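マグカップの茶渋、何で落としてますか

1: kultik
6月に引っ越してから茶渋がつくのが早くなった気がします。容量300mlのカップを家族で使っていて、朝は紅茶、夜はほうじ茶です。重曹でこすっていますが、内側がざらついてきました。皆さんは何を使っていますか。

2: ninh31
酸素系漂白剤。40度以上のお湯に溶かして30分つけて、すすいで終わり。こすらない。

3: みなと食器棚
重曹でざらつくのは粉のまま強くこするからでは。うちは水で練ってから指でなでるだけで、10年使ったカップでもつやは残っています。

4: ninh31
>>3
それで落ちるのは薄い茶渋だけだと思います。毎日紅茶なら追いつかない。あと金彩のあるカップは漂白剤も重曹もやめたほうがいいです。

5: kultik
金彩はないです。無地の陶器と、Kukineという店で買った磁器が混ざっています。陶器のほうがひどいです。

6: Bok-nam Kang
陶器は水を吸うので、使う前に一度水にくぐらせると色がつきにくくなります。洗ったあとの乾かし方も大事で、布巾の上に直接伏せると口のところに湿気がこもります。私はワイヤーの水切りに伏せて一晩置き、朝になってから棚に戻します。

7: みなと食器棚
伏せるのは反対。陶器は高台の裏が一番乾きにくいけど、内側だって上向きのほうが早く乾く。拭いてから上向きで置くのがいい。

8: Bok-nam Kang
>>7
上向きだと底に水が残りませんか。ほこりも入ります。布巾で拭くのは手間なので、私は続きませんでした。

9: stollen
メラミンスポンジ派はいないの? 376円のまとめ買いで半年もつ。ただし絵付きには使わないこと。

10: ninh31
メラミンは研磨なので、無地でも毎日はすすめません。

11: kultik
ありがとうございます。まず漂白剤を買って、磁器で試します。陶器は水にくぐらせてから使うようにします。水切りは伏せるほうでやってみます。色違いのカップをワイヤーの水切りに伏せると、こんな感じです。

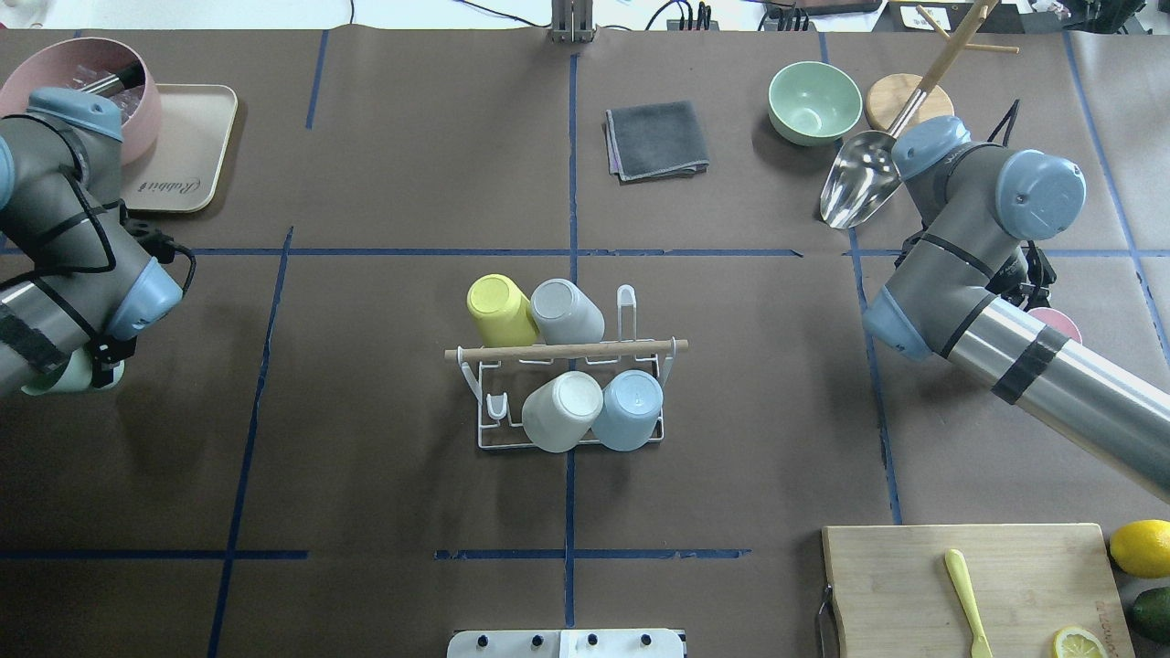
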